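Stotport firm puts its automation plans on the bench before buying

Anyone who has tried to set a budget for robots will know the feeling of having a very thick catalogue and a very thin idea of what to do with it. At Gallagher, the Stotport kitchenware packing business, that feeling lasted most of a winter, and the company is pleased to say that it has now given way to a proper plan, which will run from August and begin with a good deal of patient work at a table.

The plan, known in the building as Kemari, sets aside money for recording everyday handling jobs by hand before any order is placed for robot arms. People wearing their ordinary work clothes pick up lids, pots and baskets with hand-held grippers, and the movements are kept so that suppliers can be asked a fair question: could your equipment do this, with these items, and what would it cost us?
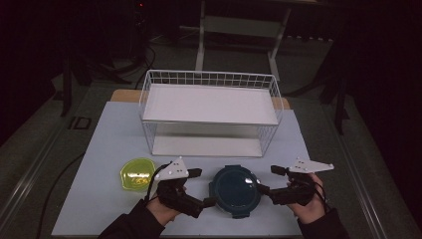 The first round covers 11 jobs, chosen by the packing teams themselves, who had plenty to say on the matter (the meeting ran well past lunch). Each job will be recorded 200 times, with the items moved about between goes, and the list leans heavily on the small, fiddly things that take up so much of a shift. Lids are on it, naturally. So is loading wire baskets, a job everybody at Stotport has an opinion about.

Gallagher has put £3,000 towards the bench itself, the stands and the spare parts, and has kept that sum quite separate from the main equipment budget, which will not be settled until the recordings have been looked through. Suppliers will be invited to quote job by job, so that the company can begin with one or two and leave the others for another year if the prices don't suit.

"I have been through two of these purchases in my working life, and both times we bought the arm first and then went looking for something it could pick up," said Kristýna Bartoš. "I would so much like to do it the other way round this time. A lid looks like nothing at all until you try to get hold of it with a gripper, and I would sooner find that out at our own table than six months after signing for something large." 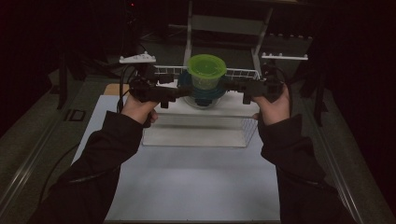
Kristýna Bartoš
Head of Equipment Planning, Gallagher

The company's smaller site at Endbridge will join in once the Stotport list is finished, and its teams are already putting forward jobs of their own. Staff at either site who would like a turn with the grippers are warmly invited to the open session on Thursday at the Stotport packing hall. Tea will be provided, and no experience is needed.

Suppliers who wish to receive the job list and the quotation form should write to the equipment planning office at Gallagher, Stotport, marking their letter "Kemari".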